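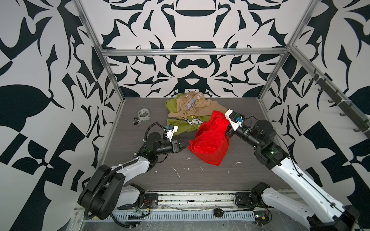
Laundry & Linens

How to sort and wash a mixed pile without wrecking anything

Posted in May, by the Plisico Home desk

Mixed piles are where clothes go to die. One red thing, one pale thing, one warm cycle — pink everything. Quick method below, works for any machine.

What you need: mild detergent, a mesh bag, white vinegar, an old white cloth. Basin if you have one.

Step 1. Dump it all out. Table or bed, not the floor. Empty pockets. Close zippers, undo buttons.

Step 2. Make 4 piles. Whites. Pale colors. Darks. Anything red or brand new gets its own pile, always. Sheer or flimsy fabric goes straight in the mesh bag, whatever the color.

Step 3. Test the bright stuff. Damp white cloth, press on an inside seam, hold a few seconds. Color on the cloth? It bleeds. Wash alone, cold, a couple of times, then test again. Don't skip this with cloth bags — cheap dye, and the straps are usually worse then the body. Got a whole set from a market stall in Holtport that ran for five washes.

Step 4. Turn prints inside out. T-shirts, kids stuff, anything with a picture on it. Cold water, gentle spin. Never iron right on the print.

Step 5. Soak the delicates. 15 minutes in cool water, tiny bit of detergent. Swish, don't scrub. Rinse till the water is clear. Roll in a towel and press, no wringing.

Step 6. Load loose. Drum about three quarters full at most. Stuffed drums don't rinse and you get the white streaks on darks.

Step 7. Dry. Sheers flat, in shade. Prints on a rack, still inside out. Cloth bags upside down by the bottom seam so the handles don't stretch.

If color already ran: do NOT put it in the dryer, heat sets it. Rewash right away, cold, with a color run remover. Check the label first — some arent safe on wool or silk. May take two goes.

Hard water (Jondthorpe readers, you know) — half a cup of vinegar in the rinse helps with stiffness. Never with bleach. Vinegar and bleach make a toxic gas.

Care symbols chart is next, then stains. Grease first.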